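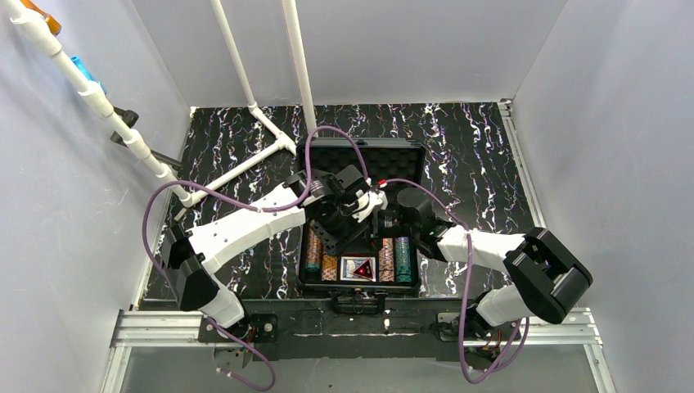 I spent most of Sunday going through the gear closet, and the hard cases took longer than the rest of it put together. Over the years they had filled up with whatever was in my hand when I packed up. The egg-crate foam in the lid is the part I trust. It presses down a little on what's underneath, so I stand things in one row in the lower tray and leave it at that. Five items to a case, and then I close both latches on the front.

I used to stack two layers with a dish towel in between. On the drive back from Cededstead last October the towel slid to one end and I got home with a cracked dial. The repair place wanted 43 dollars. Liliana Galli had told me to stop stacking before that trip, and I didn't listen.

The foam does wear out. On my oldest case, a Ranar, the peaks have gone flat along the hinge side and there are crumbs in the corners. I priced a replacement sheet and will probably cut it myself with a bread knife.

Cables go in a separate bag now. I have 8 labels left on the roll, enough to finish the top shelf. The bottom shelf is still a mess, and I'm leaving it for next weekend.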